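Cookie notice: this site stores cookies to remember your place in the book. Accept | Manage

Chapter 7
Learning Two-Handed Tasks from Demonstration
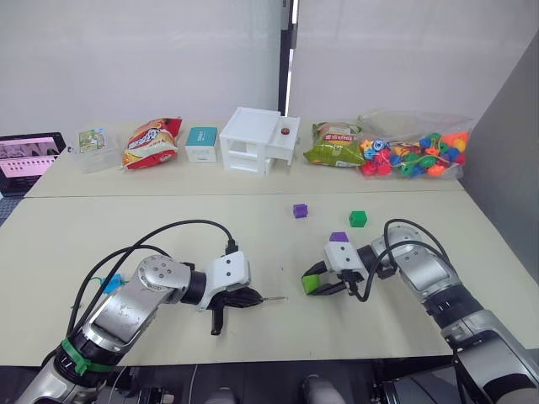

Figure 7.1 Two-arm work with a rod and cubes. The left gripper holds the rod; the right gripper holds a green cube.

7.1 Why two arms are harder than one

Chapter 6 dealt with a single arm that learns to pick up a part and put it down. The error that mattered was the distance between the gripper and a fixed target. With two arms the target may itself be held, and so may move. If the left gripper carries a thin rod and the right gripper carries a cube, the quantity to be controlled is the position of one held object relative to the other. Small errors in each arm add together, and so do small slips of each object within its jaws.

It follows that a policy trained separately for each arm will often fail even when both halves score well. Each half has learned where its own gripper should go. Neither has learned to wait for the other, or to correct for a rod that is held slightly off level.

7.2 The method in outline

The method used throughout this chapter is behaviour cloning with a joint action. At each time step the policy receives the camera view and the joint positions of both arms, and it returns a short run of commands for both arms together. The training data are demonstrations in which a person guides the two arms through the task. No reward is used, and no model of contact is given.

The main worked case is the Stistcombe rod-and-cube study, carried out by Thérèse MacDonald and Fedir Koval. They recorded 2,000 demonstrations, of which 1,446 were kept after checking. A demonstration was dropped if an object fell, if either arm reached a joint limit, or if the operator paused for more than a set time. The effect of this last rule is disputed and is taken up in Section 7.5.

Each trained policy was tested over 200 trials, with the starting positions of the cubes drawn afresh each time. The objects along the back of the table were left in place during training and then rearranged for 20 further trials, so that any reliance on the background could be measured separately.

7.3 Terms used in this chapter

Held pose: the position and angle of an object relative to the gripper that holds it.

Relative pose: the position and angle of one held object measured from the other.

Action chunk: a run of commands predicted in one step and carried out in order.

Stagger: the delay between the first movement of one arm and the first movement of the other.

Readers who have not met action chunks before should work through Section 6.4 first. The notation for joint positions is unchanged, except that a subscript L or R now marks the arm. Where no subscript appears, the symbol stands for both arms stacked into one vector, left arm first.

Shares: 20

Culiment Learning | Contact | Copyright | Back to top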